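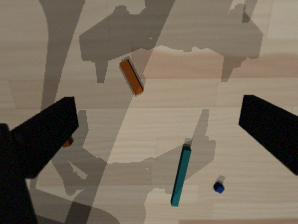 Orange and teal blocks and a small blue cube on a light wooden surface.

Re: [hall-floors] Grout haze and resealing, Skellum hall

On Thursday at 8.40 pm a list member wrote:
> We finally got the old vinyl up in the supper room and the tiles
> underneath are in better nick than expected. The grout is another
> story. It's grey in the traffic areas and close to white along the
> walls. Has anyone used the Kimix cleaner on tile this old? Also had
> a quote of $2175 from Espiritu to strip and reseal the lot, which
> seems steep for 60 square metres.

We did the same job at Testell in July, so I can give you some idea.

The Kimix is fine on porcelain. I wouldn't use it on anything that might be stone until you've tried a bit behind a door. It's acidic and it will etch marble, and you won't get the polish back without a machine. If you don't know what you've got, put a drop of white vinegar on an offcut and leave it 20 minutes. A dull spot means stone, and you'll want a neutral cleaner.

For the grout we used oxygen bleach in warm water, left it to soak, then went over it with a stiff nylon brush. Don't use wire. Mop up the dirty water as you go or it settles straight back into the joints. We needed 2 passes near the kitchen door and one everywhere else.

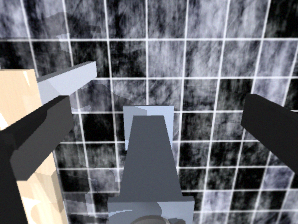
Dark marble-look tile with bright white grout lines.

On colour, white grout on a dark floor looks good the day you finish and shows every footprint of dirt after that. If you're regrouting any of it, I'd go for charcoal. You can also get a colour sealer that paints over the existing joints. It's slow work on your knees but cheap.

As for the quote, ask whether it includes moving the furniture and a second coat of sealer. Ours didn't, and the second coat added nearly a third to the bill. If it does include both, I'd probably pay it. 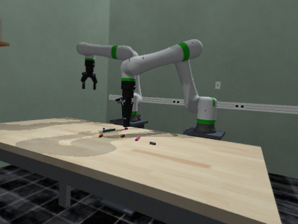

Keep the heavy tables off the floor until the sealer has cured, whatever the tin says about foot traffic. We put ours back the next morning and there are still four dull rings where the legs stood. Felt pads are worth fitting while the tables are out.

I've got half a tub of the oxygen bleach left if you want it. Email me off list and I'll leave it in the porch.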